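The color of a table

I have lived in Kuvlow for two years now, and in all this time I ate my breakfast at a table that I did not like. It was dark brown, almost black when the lamp was off. It came with the apartment. In November the owner of the building wrote to me that I may paint it, or throw it away, or do with it what I want. So I had to decide, and I am slow in deciding.

This post is about the choice of a color for a table. I know how it sounds. I thought the same, that it would be one evening of work with a brush. It took me most of the winter, and I learned many words in English that I did not have before, for example "primer" and "eggshell." I had believed eggshell was a color. It is how much the paint shines.

Why not a new table

First I looked at new ones. There is a big furniture store in Ralbridge, 15 stops with the bus, and I went there with a measuring tape in my coat. The table I liked the most cost 299 dollars, without chairs. It was not so expensive, I think, for a good table. But I walked around it and I saw that it was smaller than mine, and the legs stood in such a way that your knee would meet one of them always. My old table is ugly but it is a good size. Two people can eat and there is still a place for the newspaper, the bread, and a pot.

On the bus back I made a decision that the shape stays and the color goes.

In my parents' home the table was never painted. It had an oilcloth, with lemons on it, and when the lemons had become pale my mother bought another oilcloth with other fruit. Nobody looked at the wood under it. I remember when I was maybe nine years old I lifted the corner to see, and underneath was the most beautiful yellow pine, totally clean, like it was bought yesterday. I asked why we cover it. My mother said, to keep it nice. I still think about this answer sometimes. We kept it nice for 20 years and then it was sold, still nice, to people who possibly also put an oilcloth on it.

A table has neighbors

The advice I found most often, in magazines and also from the woman at the paint counter of Faulkner Hardware, is to look first at the walls. My kitchen walls are light gray. I did not choose it, but I have nothing against it. Gray walls are patient. They let you make a mistake.

At the beginning I wanted red. I had a picture in my mind of a red table in a gray kitchen, very modern, with a white cup on it. I bought the smallest can and painted a piece of cardboard, and I left it on the old table for a few days. In the morning it was cheerful. In the evening, under the lamp, it was like sitting in front of a stop sign. I could not eat soup there. The cardboard went to the recycling and the can is still in my closet, if someone in Kuvlow needs a little red paint, please write to me.

After red I went to the other side and looked at the pale and cool colors. I had never considered them for furniture. In my language we have one word for the color between blue and green, and it is used mostly for the sea or for old bathroom tiles. English has so many: aqua, mint, seafoam, duck egg. I began to notice it everywhere, and it is good friends with gray.

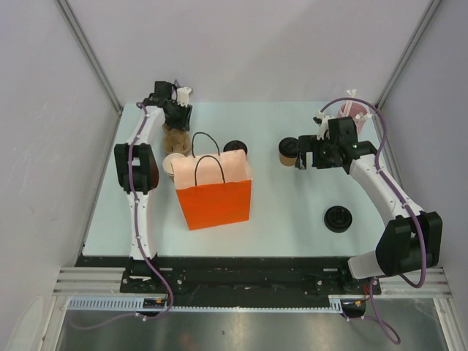
Pale blue-green between gray walls.

What I like in this combination is that neither one is loud. The gray looks a bit warmer near it, and the blue-green looks cleaner than it is on the sample card. I painted the second cardboard with a color from the Pastillow line which is called "Early Pond." (Who gives these names? I would like to have this job.) It passed the soup test. It passed also the test of the morning, when the light in my kitchen comes from the side and every color gets thin.

But then I had a week of doubts, and the doubt was white.

The question of white

Everybody likes a white table. If you ask ten persons, eight will say: paint it white, you cannot go wrong. It makes a small room bigger, it goes with all plates, and if you get tired of it you can put a cloth. All of this is correct.

My objection comes from a job I had many years ago, in the back room of a bakery, where we had a long white counter. Each day I wiped it and each day I could read on it what we had done. Where the trays were pushed there were gray lines. Where somebody cut string without a board there was a small cut, and the cut became dark after a month, and no soap could take it out. A white surface has a very good memory. It is fine for a bakery, because there you want to see the dirt. At home I prefer that the table forgets a little.

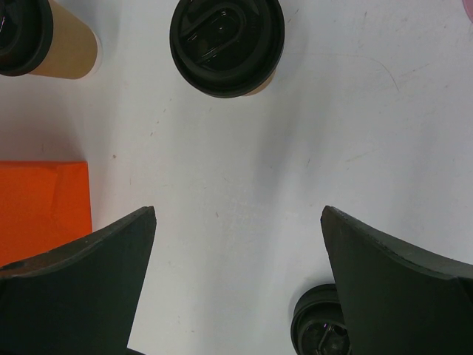
White tabletop, close from above: faint scuffs and thin curved scratches.

I say this not against people who have white tables. My neighbor has one and it looks wonderful, but she owns also a collection of mats and coasters, and when I visit I hold my cup in the air until she shows me where to put it down. It is a kind of discipline and I do not have it.

So I asked at Faulkner Hardware what shows the fewest scratches, and the answer was the middle colors. Very dark shows dust, very light shows marks, and in the middle you can live. They told me also that a matte paint hides more than a shiny one but is harder to wipe, and that for a table I should take satin. I wrote it on my hand with a pen, like in school.

Doing it

For the people who found this post because they want to paint a table, I write what I did. I am not a professional, and there are better instructions than mine.

I washed the top with warm water and dish soap, two times, and let it dry overnight. Then I sanded it, first with a rough paper and then with a finer one. I sanded by hand, which I do not recommend to anybody older than me. The brown dust went into the next room, into the books, and into one sugar bowl that I forgot to cover.

Then came the primer, one layer. It looked terrible. The dark brown came through in spots and I was sure I had ruined everything. The can says to wait four hours. I waited until the next day and put a second layer, and after this it was an even, dull surface like chalk.

The color I put with a small foam roller, and the edges with a brush. Three thin layers. Between them I went over it lightly with fine paper, and for the last one I had a sheet of 1000 grit that the store gave me as a present. Perhaps it was too fine and did nothing. It was pleasant to use.

The hard part was the waiting. The paint is dry to the finger in an hour, but the can says that it needs three weeks to become really hard. For three weeks I ate from a tray on my knees and walked around my own table as if it was sleeping.

I kept all my receipts. The paint, primer, rollers, papers, and the red can together were a good deal less than the table in Ralbridge. I did not count my hours. I did count the words in the notebook where I wrote down paint names, reasons for and against, and little complaints, and it was 2135 words. Nearly all of them were written before I opened the first can.

Small bright things

Something I did not expect: now that the table is pale, each object on it becomes important. On the dark brown one everything disappeared. I lost my keys on it many times, and a black phone was simply gone. Now I put down an orange and it looks like I arranged it for a painter. The same with the red lid of the jam, or a yellow pencil. Orange is the best of all, I think. It is opposite to blue on the color wheel, and I knew this from a book, but I had not understood it until I ate breakfast next to it — and now I buy oranges also when I do not want to eat them.

I became more careful with what I leave there. The old receipts and the plastic bags go away the same day, and a few good things can stay. 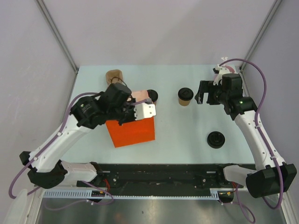 What I would do differently

I would start in spring, with the windows open. The smell of primer in a closed kitchen stays in the bread.

I would paint the underside too, at least the first hand's width of it. When I sit on my low chair I can see a stripe of the old brown, and one time a guest asked if the table was not finished.

I would also ask less people. Each friend gave me a different color, with great certainty, and some of them were a little hurt when I took another one. One still says "your green table," and a different one says "your blue table," and both think the other person is wrong. At first I corrected them. In my notebook it is called by its proper name, Early Pond.

The chairs are still brown. I have half a can left, and I measured the legs yesterday evening, but I want to see them first with the summer light before I open it again. If you have painted chairs, please tell me in the comments how you held them while you did the feet, because I cannot imagine it.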